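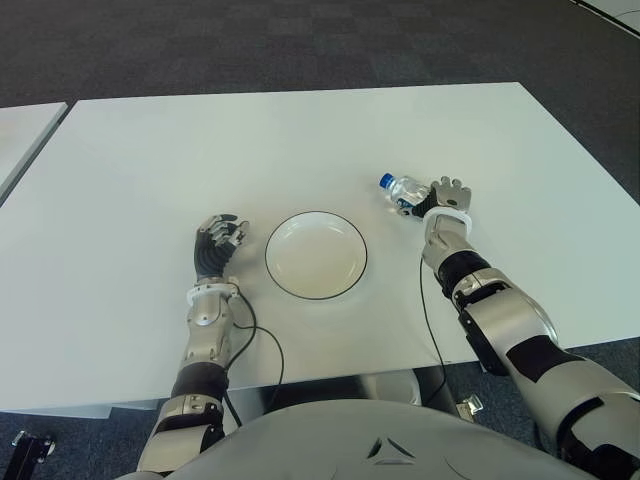

Figure 1. Bottle and bowl task at the white table, seen from the robot's head camera. The right hand holds the bottle; the left hand is next to the bowl.

Working Rules for a Shared Two-Armed Robot
Project report, Robotics Practice course
Ye-rin Sun, Benito Quintana, Negin Zarei
Supervisor: Montserrat Benítez

1. Background

Our group was asked to write a set of working rules for the upper-body robot in the Sepúlveda lab and to try them out during normal student sessions. Before April the lab had one printed sheet by the door. It covered the emergency stop and the charging of batteries, and it said nothing about tabletop work. Students from different courses set up their tasks in different ways, and recordings made by one group were often no use to the next.

We read the general safety standards for industrial robots and for collaborative operation that the library holds. Most of what they say is addressed to the builder or the installer. We took from them the order of work (list the hazards, reduce them, write down what is left) and wrote the rest ourselves for people who have an hour with the robot and a task to finish.

2. The task

All trials used the same task. The robot picks up a plastic water bottle with its right hand and moves it over to a round bowl on the table. The left hand stays beside the bowl and may steady it. An operator drives both arms remotely, and a second student acts as observer.

3. The rules

3.1 Two people are present whenever the arms are powered. The observer keeps the stop button in hand and does no other job.

3.2 No one reaches over the table while the arms are powered. To move an object, the operator calls "hold," the observer presses stop, and the observer says "clear" before anyone steps in.

3.3 Bottles have their caps screwed on. Open containers of liquid stay off the table.

3.4 Only the objects named in the task sheet are on the table. Phones, notebooks and tools go on another surface.

3.5 Wrist cables are checked before each run. Each cable needs enough slack for the full reach of the arm, and no loop may lie where a hand or an object will be set down.

3.6 A session lasts no longer than 90 minutes. Operator and observer trade places at the halfway point.

3.7 Every stop is written in the log with the time, the reason and the name of the observer. Stops pressed by mistake are logged too.

3.8 Recordings are named from the task sheet, and failed runs are kept.

4. Trial period

We ran 9 sessions under the draft rules. Dong-geon Ha, who was not part of our group, observed two of them and marked each rule as followed, partly followed or not followed.

Rules 3.1 and 3.3 were followed every time. Rule 3.4 was the one most often broken, usually by a pen or the task sheet itself. We now tape the sheet to the operator's desk.

Rule 3.5 changed the most. The first draft said only "check the cables." Different people took this to mean the plugs, the tape or the slack, so two students could both say they had checked and have looked at different things. The current wording came out of a session in which the left cable worked its way toward the bowl and the observer pressed stop. Negin rewrote the rule the same afternoon.

Rule 3.7 met some resistance. Operators felt that a logged stop counted against them. We added a line at the top of the log saying that stops are not graded, and entries became longer and more useful after that.

5. Limits

The rules cover light objects on a table. They do not cover lifting from the floor, handing objects to a person, or running without an operator. We did not measure contact forces. The Evetach group plans to do that with its own equipment, and rule 3.2 should be read again when those results are in.

The trials also used people who knew us. A class of beginners may need a short practice round with the stop button, which we would add to the introduction session.

6. Handover

The rules, the log template and the task sheet are in the Garisik folder on the course drive. Changes should be made in the shared copy and initialed. The printed copy by the door is replaced by whoever made the change.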